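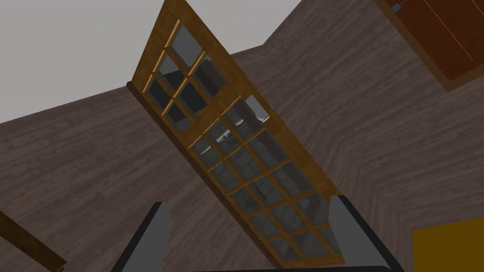 Page 94

14. Assisted Door Opening: Set-up and Staff Duties

Once the Clarberg unit is in service, staff no longer leave a task to let it through. The shift lead becomes responsible for the door list and for clearing stops.

1. Enter each door in Wotitent. Record the handle type, the handle side and the swing direction. For a glazed door, set Surface to GLASS IN FRAME.

2. Mark the grip point on the handle. Do not mark a pane or a glazing bar.

3. Run the approach in simulation 100 times per door. Review every stop before you release the door for live use.

4. Set the waiting distance to 1000 mm. Staff on foot go first.

5. Post the new duty sheet at the Warkov and Brøndum sites. Remove any sheet dated before August.

NOTE: Items seen through glass may be logged as obstacles on the near side. If this happens, redraw the door outline and repeat step 3.

NOTE: Manual opening stays available at all times. A person who takes hold of the handle has priority - the unit releases and backs away.

CAUTION: Keep hands clear of the gripper fingers while the status light is on. Press STOP before you free a jammed handle.

Section revised 22nd February.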